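Notebook, path crew shop

Picking up from the page with the battery notes, which I never finished. The charger on the left bench is still tripping. I swapped the cord and it made no difference. Leave it alone until someone has looked at the outlet.

Paltex wants us to say by the end of the month whether the inspection cart "frees up staff time." I've been asked to keep notes so we have something to answer with. These are my notes. Anyone on the crew can write in the margins, and I'd like it if you did, in particular if you think I'm being unfair.

What the cart is supposed to do: drive the waterfront path by itself at walking pace, take pictures of the paving, fence and curb, and send up a list of things that need fixing. What we used to do: walk it, with a can of marking paint and a clipboard. The walk took a morning. You came back with a page of items, and half of them you had already dealt with on the way, because you had a hammer and a pocket full of screws.

First full run on the Flamport side in June gave us 1055 flags. I read through the first 600 at the desk over two days and then stopped. Of those, 92 were something I would send a person out for. The rest were joint lines. The stamped concrete has joints pressed into it on purpose, and the software reads a dark line as a crack. Yoon's support desk told us it would "learn the surface." I asked how it learns. It learns by me clicking No.

So that is one change for the people here, and it isn't in the brochure. The walking got turned into clicking. Man-sik Ryu did the path for years and could tell you which fence posts to push on. Now he sits in the back with the flag list and his reading glasses. He says his knees like it and the rest of him doesn't. I put that down because the Paltex form has a box for knees (well, "physical strain") and no box for the rest.
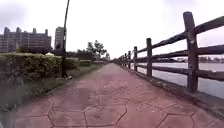 Villville, 7/1/20

Waterfront stretch, hedge side to the left, water to the right. Overcast all the way across, flat light, which the manual says is the best kind because there are no hard shadows. Fine. We'll see if the count drops. I'm writing down the conditions because last time the answer to every question was "what was the light like."

Things I want checked against the flag list once it's in:

Paving. Joints are strong close up and fade out farther down the path, where it all goes to a smooth pink. My guess is that anything flagged in the near part will be joints again and anything real farther off will be missed until the cart is on top of it. There are dusty patches and some scuffs. I wouldn't send anybody for those.

Fence. Three rails between the near posts, round timber, and the posts are rough and knotted. It's rustic work and it was never going to look straight. I want to know what the software makes of a knot. A picture of a post tells you it's standing up. It doesn't tell you whether it moves when you lean on it, and leaning on it is the inspection. I've said this in two meetings.

Curb. Grimy along the bank side. Grime is a cleaning job, goes on the other sheet, and the cart has only the one sheet. Someone here has to sort them by hand. Add that to the hours, please, whoever is filling in the hours.

Lamp post. Leans to the right on the screen. It's the wide lens. Do not open a ticket. I'm writing it in capitals on the whiteboard too, since a leaning lamp goes straight to the electrical contractor and they bill for the call.

Hedge. Trimmed, a bit bushy on top. Grass strip patchy. Neither is in the cart's job, and both used to be in ours, because a person walking by sees them whether or not it's on the form. Man-sik used to bring back the hedge notes for the garden people. They called last week to ask why they'd stopped getting them. I didn't have a good answer.

To be fair to the thing, and I'm trying: it will go out in weather we'd grumble about, and it keeps dated pictures. When somebody complains about a trip hazard we can pull up the spot and look. That is worth money. I'd keep it for that alone if anyone asked me, and drop the claim about staff time, which so far I can't find anywhere in our week.

What I'm going to propose: we keep one walk a month, with tools, by someone who knows the path. The cart runs between walks. Flag review gets shared so it isn't one man in the back room, up to 3 hours each a week and then you stop, whatever is left in the queue. And joints get masked out by Yoon at their end before the list reaches us. They have the pictures. They can do the clicking.

Man-sik read this over my shoulder and wants it noted that he never agreed to be the one who teaches it. He also says the push test should go on the form as its own line, with initials. Agreed, I'll draft it.

Still open: charger outlet. Storage, the picture folder is filling up faster than we were told. Who answers the garden people. Ask Paltex whether "staff time" includes the time spent on their form.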